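Talleres > Automatización > Galerías

Galería: ¿puede ya una máquina encargarse del taller?

Por Attila Erdős
Diciembre

Llevo años oyendo que el próximo invierno los robots van a doblar la ropa, recoger la cocina y desmontar los ordenadores viejos que se apilan en los almacenes. Llega el invierno y la pila sigue donde estaba. En el taller de Mostar teníamos 193 equipos de sobremesa pendientes de despiece cuando Bakent nos propuso probar su brazo con pinza, y dije que sí con pocas ganas. Esta galería recoge un momento de ese trabajo, con mis notas al lado. Quien busque un anuncio entusiasta tiene la página del fabricante.

Empiezo por lo que me prometieron. Según la presentación que nos hicieron un viernes por la tarde, el brazo debía sacar la fuente, los soportes de disco y las memorias sin ayuda, a un ritmo que un técnico no podría seguir. Pregunté cuántas cajas distintas había visto el sistema antes de llegar a la nuestra. La respuesta fue larga y no contenía ningún número. Luego vino una demostración con un modelo elegido por ellos, colocado por ellos y girado por ellos al ángulo que más convenía, y a mí me quedó la misma duda con la que había entrado.

Un ordenador de oficina parece el caso fácil. Todo es rígido, casi todo es rectangular y los fabricantes ponen pestañas de colores para que uno sepa de dónde tirar. Comparado con una sábana bajera o con un fregadero lleno, es un regalo. Pero dentro de la caja los márgenes se miden en milímetros, hay chapa doblada con cantos que muerden y plásticos que solo ceden si se empujan en el orden correcto. Una pinza que aprieta de más rompe el cierre, y una que aprieta de menos resbala y se queda trabajando en el aire con mucha seriedad.

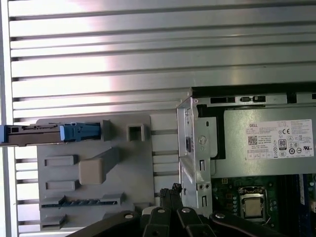

A esto hay que añadir el asunto de las placas. Un procesador sin disipador encima es una pieza que yo no dejo tocar a un aprendiz la primera semana, y no veo por qué habría de ser más generoso con un brazo. Cherry Mae Cabanatuan, que lleva el banco de pruebas, es más paciente que yo. Ella sostiene que para separar materiales da igual un arañazo, y tiene razón cuando todo va al reciclaje. Nosotros vivimos de revender lo que todavía funciona, y ahí un arañazo se paga.

Tampoco me convence la forma de contar los éxitos. En Bakent llaman «tarea completada» a retirar una bandeja que alguien ya había soltado. En el taller de Buenaventura, con el que intercambiamos piezas y quejas, aceptaron esa definición durante meses y acabaron con un técnico dedicado a preparar cajas para la máquina. Me mandaron la hoja de cálculo: 874 intentos registrados, y ninguna columna para los minutos que pasó ese hombre colocando, soltando y volviendo a colocar. Pedí que la añadieran. Todavía espero.

Mis condiciones para cambiar de opinión son modestas. Que la caja llegue cerrada y con polvo, tal como sale de una oficina. Que nadie la gire. Que el modelo no se sepa de antemano. Que al terminar las piezas pasen por el banco de Cherry Mae y funcionen igual que antes. Con 30 equipos seguidos en esas condiciones me doy por satisfecho, y escribiré una galería mucho más amable.

Mientras tanto, en casa la situación es parecida. Mi cuñada compró un aparato de Mindville que iba a ordenar el salón y le costó 600 euros. Recoge calcetines si están solos, sobre suelo liso y con buena luz. Los calcetines de mi sobrino no han cumplido nunca esas tres condiciones a la vez. Ella lo defiende, dice que aprenderá con las actualizaciones, y yo procuro cambiar de tema durante la cena.

No niego que haya avance. Hace unos años no habría dejado una pinza acercarse a una caja abierta, y ahora discuto sobre qué pieza puede tocar primero. Para tareas repetidas, con el mismo modelo y el mismo tornillo, un brazo puede tener sentido en una nave grande. Un taller como el nuestro recibe cada mañana lo que le traen, y lo que le traen casi nunca coincide con lo del día anterior. De momento el destornillador sigue colgado en su sitio y lo usamos a diario.

La prueba continúa después de las fiestas. Si Bakent acepta las cajas cerradas, publicaré los resultados en esta misma sección, también los que me lleven la contraria.

Galerías recientes
- Despiece de impresoras: qué se aprovecha y qué no
- El almacén de Buenaventura por dentro
- Aspiradores que se atascan en la alfombra
- Cables sin etiqueta: un año clasificando
- Cómo guardamos las memorias usadas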